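Grindholm Play Bakery Set
Pretend pastries, serving tray and paper bags
Item 198 | In stock | Page updated 4 April 2024

I've sold a lot of play food over the years, and most of it gets tossed in a bin and forgotten by the end of the week. This one keeps selling (and my own kitchen floor is usually covered in it), so I finally sat down to give it a proper page.

The Grindholm is a bakery counter in a box. You get a mix of breads and sweet things, a tray to lay them out on, and white paper carry bags with twisted handles so your customer can walk off with the order. I love the bags! A kid who couldn't care less about a plastic donut will happily spend half an hour packing one up for Grandma.

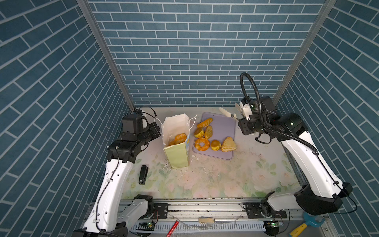 The shapes are all different enough that little hands can tell them apart, which makes ordering games easy. Ask for the croissant, ask for the donut, ask for the twisty bread, then swap and let them boss you around for a while. My favorite is the twist. It just looks like something I'd want with coffee.

A few people have asked how it stacks up against the Plusier set we also carry. The Plusier has more cakes and cookies and comes with a little register, but no bags, and the tray is smaller. If your kid is into the money side of playing store, go with that one. If they like laying things out and packing them up, get this one. They do mix nicely, and I've got both going at home.

What comes in the box
Play pastries and breads, assorted
Serving tray with rounded corners
3 paper carry bags with twisted handles

Good to know
Recommended for ages 3 and up. The food is pretend, so please don't let anyone bite it (they'll try).
Wipe the pieces and the tray with a damp cloth. No dishwasher.
The bags are real paper and will wear out. Refills come in packs of 5 from Besnard, and I keep them on the same shelf.

Shipping
Orders over 70 dollars ship free. We were out of stock for most of February while the shop moved over to Hivard, but everything is back on the shelf now and orders are going out as usual. Gift wrap is available at checkout, plain brown or striped.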